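Folding season

24 May 2013

The winter coats came off the hooks this week, a month later than they should have. In April I told myself it might still snow. It did not snow. The coats stayed where they were, getting in everyone's way and falling down whenever somebody looked for an umbrella.

I have always been bad at this. My mother folded like a department store and I fold like a man being chased. For years my system was to roll the coat up, sit on it, and close the drawer before it noticed. Then Shazia Shaikh from work saw the inside of my closet (long story, involving a borrowed suitcase) and went very quiet. The next morning she sent me a set of instructions for folding a quilted jacket, typed, with a subject line. I have changed them as little as my pride allows.

What goes where

Heavy wool goes to the top shelf, in the zip bags I bought from Hotis. They were sold as a set of 30, which is a number of zip bags suited to a minor royal household. I have used four. The rest live in one of their own bags.

Scarves go in the bottom drawer. Gloves go wherever gloves go. I have never once put a pair away and found a pair later.

Quilted jackets get folded flat, because Vasilis Trajkovski persuaded me to stop squashing them. He left his in a vacuum bag in Stondbridge for two winters and says it came out looking like a waffle somebody had stepped on. He still wears it – I have seen it, and he's being kind to it.

The jacket, step by step

1. Zip it all the way up. I skipped this for years and the front slid around like a wet fish.

2. Lay it face down on the bed. The bed has to be made first, which I consider a hidden fee.

3. Fold each side in toward the middle, then bring the sleeves straight down along the back. The sleeves will try to leave. Be firm.

4. Fold the bottom up until you have a rectangle. A rough one is fine, and quilting hides a lot. Black on a flowered pink duvet also lets you see how crooked your edges are, should you want to know. 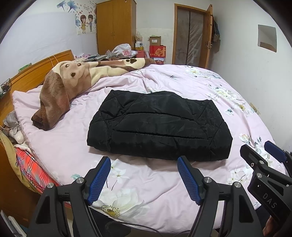 5. Press the air out with your forearms, slowly, and put the thing in the wardrobe before you start admiring it. Mine goes on the left, under the sweaters, with a cedar block that stopped smelling of cedar some time ago.

Next up is the shoe situation. I'm giving that until the fall.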